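隣の解体工事が始まったら 洗濯と掃除のちょっとした工夫

うちのすぐ隣にあった古い建物、Irstead館の取り壊しが10月から始まりました。長年見慣れた外壁が少しずつ低くなっていくのは寂しいものですが、感傷にひたってばかりもいられません。なにしろ、ほこりがすごいんです!養生シートを張ってくださっていても、細かい粉はどこからか入ってきますね。

そこで、わが家で続けている工夫をまとめておきます。まず洗濯物は、工事が続くあいだは思い切って部屋干しに。朝8時前に回してしまうと、音の大きい作業が始まる前に干し終わって気分も楽です。

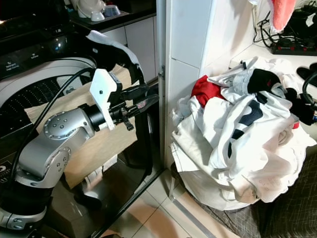
洗濯機とロボットアーム

外で着ていた上着は、洗う前に玄関先で軽くはたいておきます。粉っぽいまま水に入れると、糸くずフィルターがすぐ詰まるんですよ。フィルターの掃除も、いつもの週1回から2日に1回へ増やしました。

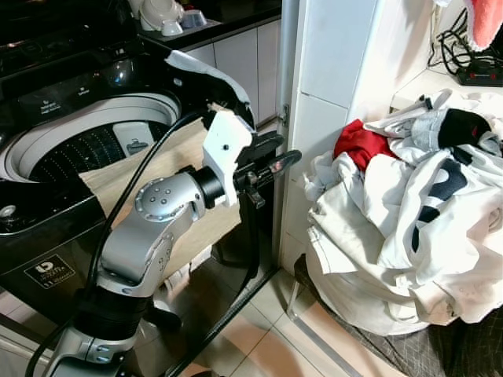 それから窓まわり。サッシの溝はいきなり濡れ雑巾でふくと泥になってしまうので、乾いた刷毛で集めて掃除機で吸い、水ぶきは最後です。網戸は裏に新聞紙を当てて吸うと、びっくりするほどよく取れます。換気口には市販のフィルターを貼りました。11枚入りで500円、駅前のKateneという雑貨店のものです(切って使えるので、台所にもお風呂場にも合いました)。
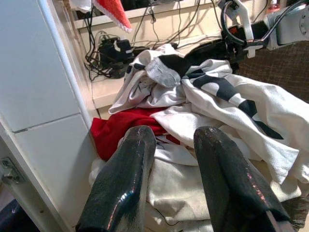

色の濃い服は粉が目立ちますから、しまってあるものにも古いシーツを1枚かけておくと安心です。わたしはこれを怠って、黒いコートを出すたびにブラシをかけるはめになりました。

あとは、工事のお知らせの紙を捨てないこと。冷蔵庫の横に貼って、コンクリートを砕く日には印をつけています。そういう日は布団を干さず、シーツの洗濯も翌日に回します。跡地には3000平方メートルほどの複合ビルが建つそうで、まだまだ長いおつきあいになりそうです。
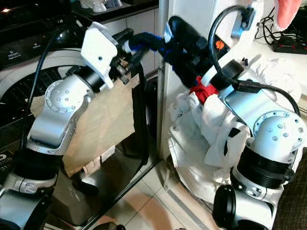 文・窓辺の家事帖 管理人

最後に床のこと。フローリングは、朝いちばん、人が歩き回る前に乾いたモップをすうっとかけてください。掃除機はそのあとで。玄関マットは2枚用意して、かわりばんこに洗っています。洗い替えがあると、雨の続く週でも慌てずにすみますよ。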